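Can a machine plug it in yet? Household and shop-floor chores, and where we stand
Speaker notes, Dalva Araújo, 17/07/2018

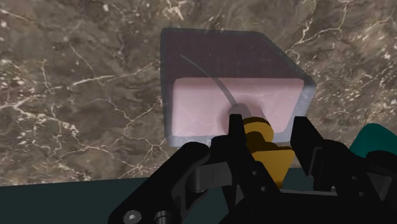

Slide 1. Simulated connector task: gripper, yellow connector, gray plug end and cable, translucent box on marble.

Leave slide 1 up while people sit down. Start when Rosine gives the sign.

Opening

Good morning. I work on the handling side at Sastis, and I've been asked to answer one question: can machines do ordinary chores yet? I mean the small jobs people do with their hands at home or at a bench without thinking much about them.

The short answer is some of them, some of the time, if you set things up well. I'll spend the rest of the talk on what "set things up well" means and what it costs.

The picture on the screen is a rendering. We do a lot of our early work in simulation. The gripper has hold of the yellow connector, and the gray end with the cable is lined up with it. If you've ever reached behind a television to plug something in, you know this job.

(Pause. Ask who has plugged something in this morning. Most hands will go up. Move on.)

Why connectors

We picked connectors for two reasons. The first is that they come up everywhere. At home it's chargers, lamps, the vacuum cleaner, the back of the washing machine. At MacKinnon, where we did our shop visits, a person on the wiring bench can spend most of a shift joining one end of something to one end of something else.

The second reason is that a connector gives you a clear result. A folded towel can be folded well or badly, and people will argue over it. A connector is seated or it isn't, so two labs can compare results without a long talk about standards.

What is hard about it

Getting hold of the part is the easier half. Two fingers closing on a solid body with flat sides is something grippers have done for decades. What gives trouble is everything after that.

Alignment. The two halves have to share one axis before you push. A person gets it nearly right by eye and fixes the rest by feel, with a little wiggle at the end. Most of our arms still lack a good wiggle. Benoît Arnaud has spent the better part of a year on that motion alone, and his version is the one we use now.

The cable. A rigid part stays how you left it. A cable pulls, twists and springs back, and it does so a bit differently each time. In simulation you can give it a simple stiffness and carry on. On a real bench, the same cable straight out of the box behaves differently from one that has been used for a month.

See-through material. Look at the box on the slide. You can see the stone through its walls, faintly. A depth camera can have real trouble with that kind of surface. It may return the distance to whatever is behind, or it may return nothing. Kitchens are full of this: drinking glasses, food tubs, oven doors.

Hidden contact. When the fingers are close in, they block the view of the part they're holding. People have the same problem and solve it with touch. We solve it with force readings at the wrist, which are coarse by comparison.

(If time is short, skip the next section and go straight to results.)

Simulation and why we use it

We use it because it's cheap to fail there. Faustine Bodin ran 1081 insertion attempts in our simulator over one stretch in August last year. Doing that on hardware would have meant a person standing by to reset the bench each time, and a box of bent pins at the end.

We change the tabletop, the light and the starting position between batches. The point is to keep the software from learning one particular countertop. Marble with a lot of veins is a good one for this, as the lines can be mistaken for edges or for cable.

What simulation leaves out is the dirt. There's no grease, no worn thread, no part that came from the supplier slightly out of round. Contact is also modeled in a simplified way, and contact is the whole job here. I would be careful with anyone who shows you only simulated numbers, and that includes me.

Results on hardware

So here are the hardware numbers. We ran 187 trials on the bench at Floken, with 12 types of connector. The large round ones went well. The arm seated them at a rate a shop manager would call usable, though slower than a person. The small flat ones went badly. Two of the types never worked at all, and we took them off the list for the next round.

Speed is the other thing to be open about. A trained worker at MacKinnon joins a pair in a couple of seconds. Our arm takes more than 12. You can live with that at night when the bench would otherwise be idle. You can't live with it on a line that is waiting.

Failures were mostly of one kind. The arm came in slightly tilted, the rim caught, and the force limit stopped the motion. It then backed off and tried again from the same wrong place. Quentin Pons added a rule that shifts the starting point after each failed try. It's a very plain fix and it helped more than anything else we did that month.

Shop floor versus home

On the shop floor, you can change the room to suit the machine. You can fix the part in a holder, keep the cable in a guide and paint the bench a dull color. Getance sells a holder for this, and with one in place the problem gets a lot smaller. That's why I expect shop-floor wiring help well before anything similar at home.

At home you can't do that. The outlet is behind the couch, the cable is tangled with two others, and there's a child's shoe in the way. A home machine also has to be safe next to people who have had no training, and it has to cost about what a good appliance costs. We're a long way off on price.

Floor cleaning is the one household chore where machines do useful work today, and it helps to ask why. The work is flat, mistakes are cheap, and the machine never needs to hold anything. Once a chore calls for fingers, it moves to a much harder group. I would put loading a dishwasher in that group, along with laundry and plugging things in.

What I would tell a buyer

If you run a shop, pick one connector, the biggest you use, and try that one. Hold the part still. Budget for the holder and for the person who will look after the cell, and ask to see failures on video before you sign.

If you're asking for your own home, keep your vacuum robot and wait on the rest.

Next steps

We go back to Floken in August with new fingertips that have a softer pad. Benoît wants to run the small flat types again. Faustine will repeat the see-through box tests on hardware, using three kinds of plastic.

(Go back to slide 1 for questions. Someone will ask about jobs. The bench staff at MacKinnon asked us too, and what they wanted was help with the night backlog. Rosine has the handouts by the door.)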